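# The last good mug

My mother-in-law's kitchen cupboard in Clullell held 61 mugs when we packed it up in October, and I am embarrassed to say I knew most of them by sight. There was the one from the Jederora agricultural show with the faded ram, the pair with the matching chips, and the brown one that had been in the house longer than the plumbing. We gave most of them to the op shop and I kept two, which my family considers a remarkable show of restraint.

I've been thinking ever since about why we get so attached to the things we drink out of. Plates come and go. I couldn't tell you what I ate dinner off ten years ago, but I could draw you the handle of the mug I had in my first share house – a fat, lopsided loop that fitted three fingers and left the little one dangling in the cold. 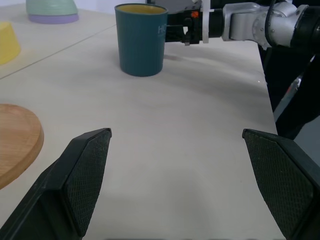
Part of it must be the hour at which we meet them. A mug is usually the first thing you hold in the morning, before you've found your glasses or your manners, and you hold it in both hands for as long as the tea lasts. Very few belongings get that sort of attention every single day. My neighbour, a sensible woman in every other respect, drives a mug to the coast and back each summer wrapped in a beach towel, on the grounds that the holiday house only has glass ones and she can't abide a see-through cuppa.

## A shelf of one's own

Visit any workplace tearoom and you'll find the same feelings at closer quarters. I spent 11 happy years at a seed merchant's in Kandpal, where the tearoom had a single shelf above the urn and a set of rules that had never been written down. Newcomers took from the left. The right-hand end belonged to people who'd been there since the old weighbridge, and if you picked up the wrong one at ten in the morning you would hear about it, very politely, until well after lunch.

I did it once, in my first week. It was a tall green thing with a racehorse on it, and its owner stood and drank his coffee out of a soup bowl without saying a word to me. I've never felt so thoroughly told off.

The colours do matter, I think, more than we let on. I'm partial to a mug that is one colour outside and another inside, so that you get a bit of a surprise as you reach the bottom. Yellow is lovely with black tea and rather alarming with milk. White shows every stain, and dark blue hides them so well that you can go a good long while without a proper scrub (I speak from experience).
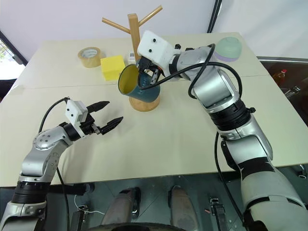
## What the potter told me

There's a pottery out on the Ultitz road that sells from a shed, with an honesty box and a dog, and I called in on my way home from the clearing out. The potter reckoned she had thrown around 3000 mugs and was happy with the handles on perhaps 100 of them. People always pick one up by the handle, she told me, then they shut their eyes for a second, and she knows from their faces whether it's going home with them.

I shut my eyes, naturally. It was a speckled grey one with a thumb rest, and it's beside me as I write, on top of the two I'd already promised would be the last.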